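From: Mélanie Ross
To: cell-maintenance list
Date: September 9, 2024
Subject: Re: Gripper fault on towel cell after cable change

Flundon list member wrote:

> We changed the gripper cable on our Nurkel arm in July and have had
> intermittent loss of comms to the gripper ever since. It only drops out
> with the wrist rolled past 90 degrees. Controller logs error 477, clears
> on restart, comes back the same shift. New cable tests fine on the bench.
> Has anyone seen this, and is it worth pulling the wrist apart?

Leave the wrist alone for now. Error 477 on our controller is a timeout on the tool bus, and a timeout that follows the roll angle is nearly always strain at the connector. A bench test won't find it unless you flex the cable at the plug while you measure.

We had the same fault on the Morgan cell after 2137 hours. The original cable had been tied hard against the wrist housing, so all of the bending happened in the last few centimetres before the plug. I cut the ties off and let the cable hang in a long loop under the wrist, then back up to the gripper near the top of the housing. Current routing, arm low over the table with the jaw open beside a folded towel:

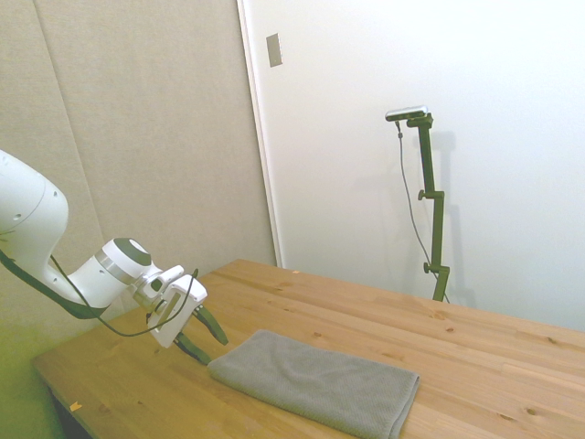 How much slack should be left at the wrist? Enough that the cable never goes taut at either end of the roll axis, plus one hand width, checked by jogging at low speed with the gripper open.

Too much is its own problem. On the first attempt our loop brushed the tabletop at the lowest pick height and wore through the outer jacket. Set the length at full roll, then drive to the lowest taught point and check clearance there as well. We keep a minimum of 30 mm.

Order of work, for what it's worth:

1. Power down at the controller and lock out. Do not hot-plug the gripper.
2. Undo the connector and look at the pins under a good light. Ours had one pin pushed back slightly, which I reseated.
3. Reroute, reconnect, and mark both ends of the loop with paint pen so that any creep shows up at the monthly check.
4. Re-enter the tool payload if it was cleared. The Brultetov firmware drops it on some restarts, and the arm will then sag on approach.
5. Run the roll axis end to end 3 times and watch the bus counter.

Re-check the finger zero while you're in there. Ours had shifted 3 mm – not enough to fault, but enough to miss the top layer of a folded towel at the corner.

If the counter still climbs with the cable hanging free, swap the gripper-side socket before you open the wrist. Post the counter values either way, along with your firmware version.

Mélanie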